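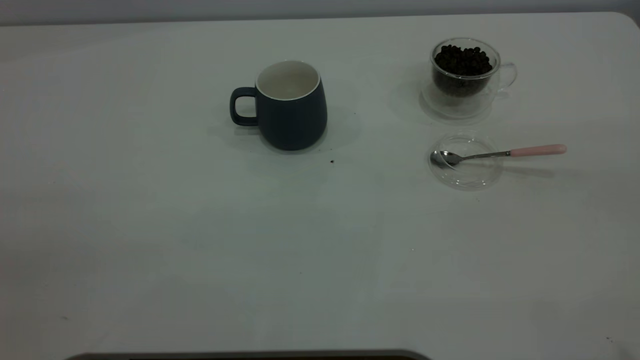 **Dindo Dalisay**
*Writer and home cook, keeper of the Samonte blog*

October 11, 2020

My blue mug is back on the white table, and I am writing again. I was away from this blog for the whole summer, and several of you wrote to ask if I am well. I am well, thank you. We moved to a smaller apartment, and for a long time I didn't know which box contained what.

The mug was in a box marked "winter shoes". I don't remember putting it there. It is a dark navy blue outside and creamy white inside, with a good wide handle. I bought it at Urura, the small shop near my old office, and for a long time I used it only for pens. I thought it was too heavy for drinking. Then my glass cup broke one morning and I had no other choice, and after a week I could not go back to thin cups.

It is wider at the bottom than at the rim. I like this very much. When I write I move my arms a lot, and I have spilled coffee on more papers than I want to admit. With this mug it has happened only one time, and that was the fault of a telephone cable.

I like also the light inside. In a dark cup I never know how strong my coffee is. In this one I can see the color while I pour the milk, and I stop when it looks like the wet sand in my mother's town. She makes hers much darker and says that mine is a drink for children.

The table is newer. Ewan Rankin, who was my neighbor in the old building, sold it to me for 71 dollars and helped me to carry it up the stairs. I wanted wood at first. But the new room has little sun, and a white table gives back some of the light. The corners are round, so my hip is safe when I pass in the dark. The bad side is that it shows everything. I wipe it, I turn my back, and there is a dark crumb next to the mug again. I think they come from the coffee, but I drink it in the same place where I eat my toast, so I can't be sure.

For now I try to keep the table almost empty. In the old apartment my desk had letters, chargers, a plant, two dictionaries, and I worked in the small space that was left in the middle. Now the dictionaries are on the shelf and the letters are in a drawer - I admit that I have not opened the drawer since.

Next I will write about the kitchen boxes. There are still four of them in the hallway. In November my sister comes to stay with us, and she will need to walk through there with her suitcase.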